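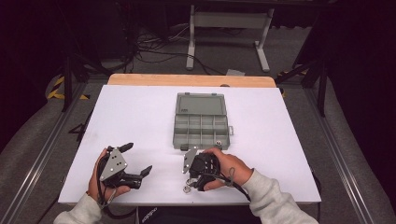

Fig. 1. Sorting station, organizer box open, one gripper in each hand.

Notes for Session 4: Teaching by Hand

Welcome back, everyone, and thank you for leaving the benches so tidy last time. Today we start recording, and I'd like you to read this sheet all the way through before you pick anything up (yes, even those of you who did the October workshop with Florian Egger and feel you know it already).

The task is small parts into small bins. You have the gray organizer box with its lid folded back flat, and one little metal piece to move at a time. Pick it up with one gripper, steady the tray with the other, set the piece down in the bin your partner calls out, and then open both grippers wide before you stop. It sounds like nothing at all, and then you try it and find that your wrists want to do far more than they need to!

A few things I've learned from watching earlier groups:

Keep your elbows loose and let the cables hang where they like. If one pulls, stop and move it.

Go slower than feels natural. Zoriana Stelmakh's team last year had lovely quick hands, and we threw out half of their runs.

Fumbles are welcome. If you drop the piece, pick it up again and carry on - the model has to see a recovery now and then.

Each pair owes me 30 good runs by the end of the session. The class set stands at 3,723, and I would dearly love another 500 before we begin training. Swap places after every 2 runs, and write the bin and the result in the log as you go.

Reading for next time: the Vistberg handout, first half only. Questions to me or to Amber Birkett, who has the lab open until 6 p.m.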